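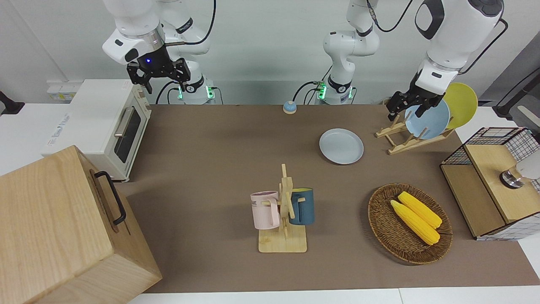

图 4-1 双臂工位。左臂夹爪夹住碗碟架上浅蓝色盘子的盘沿,右臂夹爪张开,停在高处。

4.3 夹爪夹盘不放 / 抬升中途停臂的处理

适用:Grireo 双臂台面工位,碗碟架取放任务。控制程序版本号低于 3,166 的先看本节末尾的补充。

左右按机器人自身方向算,不按操作员站的位置算。从台前看过去,左臂在画面右边,右臂在左边。Costadthorpe 那边报修单写反过好几次,备件发错臂,来回耽误工夫。报修时请写“左臂(L)”或“右臂(R)”,不要写“靠墙那只”“靠烤箱那只”。

现象

左臂夹住盘沿后开始上抬,抬一点停住,夹爪不松。操作屏报 E-Grip 保持超时,或者什么都不报,只是任务进度条不动。右臂一般还在待命位,张开,看上去一切正常。底座状态灯仍可能是绿色。绿灯只说明供电和通讯正常,不代表这条臂没有故障,也不代表可以伸手。这一点单独强调,培训时漏讲的最多。

危险

夹爪闭合状态下手臂可能带有残余力。盘子卡在槽里时,手臂等于顶着架子使劲,一松就弹。严禁在未按急停的情况下用手掰夹爪、拔盘子、挪碗碟架。

两臂共用一个任务队列。左臂停了,右臂不一定停。超时之后系统会尝试重排任务,右臂可能突然下来。按急停之前,头和手都不要进台面上方。

台面上的蓝色呼叫铃不是急停!按它不会停任何一条臂。急停是操作屏右侧的红色蘑菇头。

常见原因

盘子放歪,盘沿卡在横档和斜撑之间。最多见。
前后两个盘子靠得太近,夹爪指尖蹭到后面那个,力反馈误判成“还没夹稳”,一直加力。
碗碟架底脚移位,示教点和实际槽位对不上。
指垫磨损或沾油,打滑之后反复夹紧。
线缆绕在上节关节外侧,抬升时被拉住。少见,但查起来最费时间,容易漏。

处理步骤

1. 按急停。确认操作屏显示“已停止”,不是“暂停”。暂停状态下伺服仍带电。

2. 看右臂。停在高处、夹爪张开、没夹东西,可以继续。如果右臂也夹着物件,先转 4.5 节,处理完再回来。

3. 一只手从下面托住盘子。不要抓盘沿靠夹爪那一侧,指头会被夹。建议戴防切割手套,陶瓷盘有崩口的必须戴。

4. 另一个人在操作屏上选 维护 > 左臂 > 释放夹爪,长按到听见提示音。释放功能在急停下可用,走的是独立供电。一个人操作时不要做第 3 步,先在盘子下面垫软布再释放。

5. 夹爪张开后把盘子竖直向上取出来。取不动就别硬拔,先左右轻晃,让盘沿脱开横档。

6. 看盘沿。有裂纹、崩口的直接换掉,不要放回架子。夹爪的力在 Lebrun 出厂设置里偏大,薄盘吃不消,改法见第 10 步。

7. 检查指垫。发亮、发硬、露底的,两片一起换,不要只换一片。只是沾油的话用无尘布蘸酒精擦,晾干。

8. 检查线缆。顺着黑色线缆从腕部往上摸到底座,看有没有挂住支架、拉紧、破皮。留的弧度要够手臂走完整个行程。破皮的停用,报修,不准用胶布缠了接着跑。

9. 碗碟架归位。底脚对准垫子上的定位标记,放平,推一下不晃。盘子重新插好,前后两个盘子之间至少空一个槽。

10. 调夹持力。参数 > 左臂 > 夹持力,默认 4 档,盘类任务改成 2 档。改完一定点保存,不点保存重启后又变回去。(右臂不用改,右臂取杯子还是 3 档。)

11. 旋开急停,复位,执行“双臂回零”。人退到黄线外在执行。回零时两条臂都会动。

12. 低速试跑。空夹爪先走一遍,没问题再放盘子走一遍。两遍都通过才可以恢复正常速度。

注意

回零前清一下路径。台面上的东西不用全撤,但左臂下方和杯架上方要留空。杯架比盘子高,肘部下来得低的时候会扫到杯子。这个事故出过,杯子飞出去,操作员没受伤,地上一堆碎片。

浅口筐里放的东西不要高过筐沿太多。平放在垫子上的盘子不用收,视觉会识别,但叠放的要收。

不要为了省事把超时时间调长。有站点调长过,结果指垫烧糊了,电机也换了。超时是保护,不是故障本身。

仍未恢复时

同一班次内出现 3 次以上,停用左臂,不要再复位。先把日志导出来:维护 > 日志 > 导出,插 U 盘,等灯灭了再拔。日志只保留到下一次断电,所以先导日志,再关总电源,顺序不能反。

报修时请附:

左臂还是右臂
停住时夹的是什么,在第几槽
操作屏原文,一个字都别改,没有报错就写“无”
夹持力当前档位
最近有没有动过碗碟架、换过盘子
线缆处理过没有

发 Dindutby 服务台,标题写“夹盘不放”。夜班没人接的话先挂停用牌,早上 8 点以后再打。

补充:旧版本

低于 3,166 的程序没有“急停下释放夹爪”这一项,菜单里是灰的。这时候只能用机械释放:腕部侧面小盖板打开,内六角逆时针转,转到夹爪松开为止。转之前必须断总电源,等一些时间让电容放完电,屏幕全黑以后再动手。转完把盖板装回去,螺丝别丢,规格不好配。

机械释放之后零位会丢,必须重新标定夹爪,见 6.2 节。不标定直接跑,夹爪会以为自己已经张开,下去就撞盘子。

升级到新版以后夹持力会恢复默认,第 10 步要重新做一遍。7 月之后交付的机器已经预装新版,但夹持力仍是默认值,装机时请顺手改掉。

相关章节:4.5 双臂同时持物时的急停恢复;6.2 夹爪零位标定;7.1 指垫更换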